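# Prollport Community Rooms: play café corner, progress report to the Nistow Fund

**Period covered:** October and November

This is our second report on the grant for the play café corner. The first covered the lease and the electrical work. Spending is in line with the budget except for floor mats, which are explained further down.

## Work done

The back room has been cleared and repainted, and the old shelving has gone to the Drereo reuse store. We now have a light wooden table for the pretend café, at a height that suits the three to six age group. The grain is open in places and it has picked up a few greyish scuffs, so it will get two coats of child-safe oil over the winter break.

Toy food was the largest single line in this period. We bought 56 pieces, mostly cakes, bread and fruit, with plates and bowls in strong colours. We avoided sets with small loose parts. The doughnuts have been the most popular item and we have already had requests for more of them. The plates and bowls are plastic and go through the dishwasher at the end of each session.

We also agreed at the last review to keep something green on the café table – a small potted plant, put out at the start of a session and moved to the windowsill at the end.

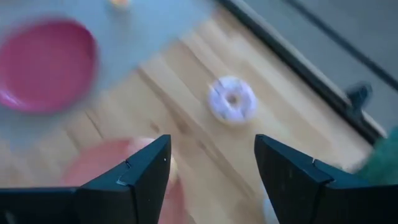
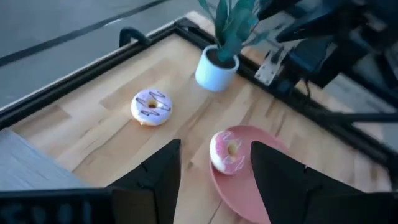
## Sessions

We ran 17 sessions in the period against a target of 16. The morning ones filled first. The 3.30 pm session was slow to start but has picked up now that the two nearest schools mention it in their newsletters. The most we have had in the room at one time is 35, counting adults, and that was too many. We have set a lower limit and take names at the door.

Parents have asked for a quieter hour with fewer pieces out, so that younger children can manage the tidying up themselves. We tried this twice with one bowl, one plate and a handful of food on the table, and it worked well. It will become a regular slot from January.

## Money

The toy food and tableware came in under budget. The floor mats did not. The first supplier withdrew the size we had been quoted for and the replacement cost £200 more. We covered this from the saving on paint and do not need to move money between headings.

Hồ Bakery on the corner has offered paper bags and a few old price cards for the pretend counter at no charge.

## Still to do

- Oil the table
- Fit the low hooks for aprons
- Label the storage boxes with pictures as well as words
- Replace the blind on the car park side
- Buy a second set of cakes and doughnuts if the January figures hold up

The hooks are late. They were due in October, but the wall needed a batten first and the joiner could not come until the end of November. The batten is now up.

The next report will include the feedback forms from parents and a full list of purchases with receipts. We would like to know by the end of the month whether the fund wants the receipts scanned or sent by post.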